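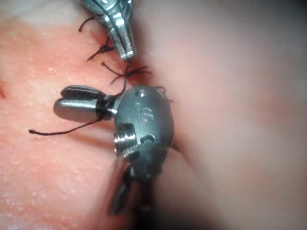
Kalliopi Tsakiris

Section 6. Setting up and running the suturing station on open day

6.1 What the station is for

The suturing station shows visitors a row of stitches being tied in a practice pad by two robot instruments. It is the busiest of the stations at the Ondesero open day and the slowest to put right if something goes wrong. Read the whole section before you touch the equipment, including the part on packing up.

The station needs one operator at the console and one host at the table. The host talks, watches the crowd and changes the pads. The operator does not answer questions while an instrument is in contact with a pad. Wilson Urrego signs people off for the console, and Flor Sotelo draws up the host rota.

The general safety rules in Section 2 apply throughout.

6.2 Before the doors open

1. Collect the key to the Prulier room from the front desk and sign for it. The room is booked for the whole day, but the desk will give the key to anyone on the list, so check that it has not already gone upstairs.

2. Push the table up to the tape marks on the floor and lock all the castors. The marks from January are still there, in yellow. Ignore the older white ones.

3. Put out the rope barrier. Visitors must not be able to reach the arms from any point along it. Test this by leaning over it yourself with your arm out.

4. Plug the console and the table into the wall sockets marked 268. Do not use an extension lead, and do not share the sockets with the coffee urn.

5. Switch on the console first, then the arms. Wait for the self-check to finish. Nobody should be inside the barrier while it runs.

6. Fit the instruments from the tray marked DEMO. The tray marked COURSE belongs to the training programme and stays in the cupboard. Push each instrument home until it clicks, then tug it gently.

7. Open and close the jaws of both instruments from the console. They should meet cleanly. If they stop short or judder, take the instrument out and fit it again. If it still judders, put it aside with a red tag on it.

8. Turn on the visitor screen and choose input two. Check that it shows the same view as the console and that the sharpness is right for the top surface of the pad. The background will look soft at this distance. Do not keep adjusting the focus to try to cure it.

Note: The screen goes to sleep if it gets no signal during start-up. Press the button underneath the right-hand corner. The remote control has been missing for a long time.

6.3 Fitting the pad

1. Take one pink Clavov pad from the box and peel off the backing. Wear gloves. The pads leave a film on the fingers that then gets on to the console grips.

2. Lay the pad in the holder with the textured side up and the ready-made cut running away from the visitors. Close the clips.

3. Press along the edges with a flat thumb. A pad that lifts in the middle will move with the thread, and every knot will come out loose.

4. Cut a length of black thread. 20 centimetres is enough for a short row of stitches. A longer piece gets in the way and hides the cut on the screen.

5. Place the thread and needle on the pad where the operator can pick them up. Step back behind the barrier and say "clear".

CAUTION: The needles are real. Count them out of the packet and back into the sharps box, and write both numbers on the sheet. Never lay a needle on the bare table.

6.4 Giving the demonstration

Each demonstration lasts 11 minutes, including questions. Please keep to it, as the next group will already be waiting in the corridor.

1. Host: bring the group up to the rope and tell them who is at the console. Point out that the operator's hands are moving the instruments.

2. Operator: bring both instruments into view above the pad and hold them still. Give people time to find them on the screen and then on the table.

3. Operator: place the first stitch and tie it. Work slowly and keep the jaws closed on the thread when you pull.

4. Operator: trim the tails short but not flush. Visitors at the back can only pick out a knot if the ends stand out from it. The two knots at the head of this section have been trimmed to the right sort of length, with the ends splayed over the pad.

5. Host: while the next stitch is going in, explain what each instrument is doing. Call them "the grey one" and "the silver one" if that is how they look on the screen. Left and right cause arguments, since the operator's left may be the visitors' right.

6. Operator: stop with the thread held in one instrument and the other close to the last knot. Say "holding". The host takes questions now.

7. Operator: on the host's signal, let go of the thread, lift both instruments clear and take your hands off the grips.

8. Host: thank the group and send them out by the far door.

Note: Some visitors will ask whether the machine could do it all by itself. Say what this station does and leave it there. Efraín Inga gives a talk on automation in the lecture room after lunch and is glad to have the questions.

Note: If a visitor feels faint, turn the screen off and sit them by the window. It does happen, even with a practice pad. Chairs are stacked behind the door.

6.5 Changing the pad between groups

Use a fresh pad when the cut is full of stitches or when the surface has begun to tear. There is no need to change it for every group. People like to see a row that is already started.

1. Operator: lift the instruments clear and lock the arms. Say "locked".

2. Host: wait for the word, then open the clips and lift the pad out flat.

3. Pick loose thread ends out of the holder with the plastic tweezers. Look under the clips as well.

4. Fit the new pad as in 6.3.

5. Put the used pad in the lidded tub. Stitched pads may be passed round the group once the needle has been accounted for, but they must come back.

CAUTION: Do not reach under the instruments while the operator is still holding the grips, even if nothing is moving.

6.6 If something goes wrong

Thread slips out of the jaws. Open the jaws fully, take hold again a little further from the free end and close. If it slips again, check for pad material stuck on the gripping faces. Lock the arms before wiping them.

Thread snaps. Carry on with a new piece. Tell the visitors – they will have seen it anyway.

Instruments touch each other. Stop, back the upper one away and look at both on the screen. A light touch does no harm. After a hard knock, repeat the jaw check in 6.2.

Picture smears when an instrument moves quickly. Slow down. The visitor screen does not cope with fast movement.

Console shows code 944. An instrument is not seated. Lock the arms, take it out and fit it again. If the code comes back, close the station and ring Wálter Zapata.

Anything else. Press the red button, keep the visitors behind the rope and ring Wálter.

6.7 Closing down

1. Lift the instruments clear, straighten them and lock the arms.

2. Remove both instruments and wipe them with the dry cloth, then with the damp one. Lay them in the DEMO tray with the jaws open.

3. Check the needle sheet. Both numbers must agree before anyone leaves the room.

4. Switch off the arms, then the console. The fan runs on for a while – leave it plugged in until it stops.

5. Put the Fuchs cover over the table with the zip to the wall.

6. Return the key. Leave unopened pads on the shelf and take the tub of used ones to the waste point.

Section last changed 15th September.

Comments

Flor Sotelo: The rope in step 3 needs to go further out on the window side. Children can get underneath it where the posts are widely spaced. I have put an extra post in the cupboard.

W. Urrego: Could we say in 6.3 which way up the needle goes? I find it much easier with the point facing the silver instrument but I know not everyone does.

Kalliopi Tsakiris: Wilson, I would leave that to whoever is at the console. Flor, thank you, I'll add the post.

hostdesk2: input two was showing the lecture room slides when I tried it. Input three worked.

Efraín: The talk is before lunch this time. Please change the note in 6.4.

Related sections

Section 2. General safety on open days
Section 5. Setting up the peg-and-ring table
Section 7. Letting visitors try the practice console
Section 9. Ordering pads, thread and gloves
Host rota and room plan, Ondesero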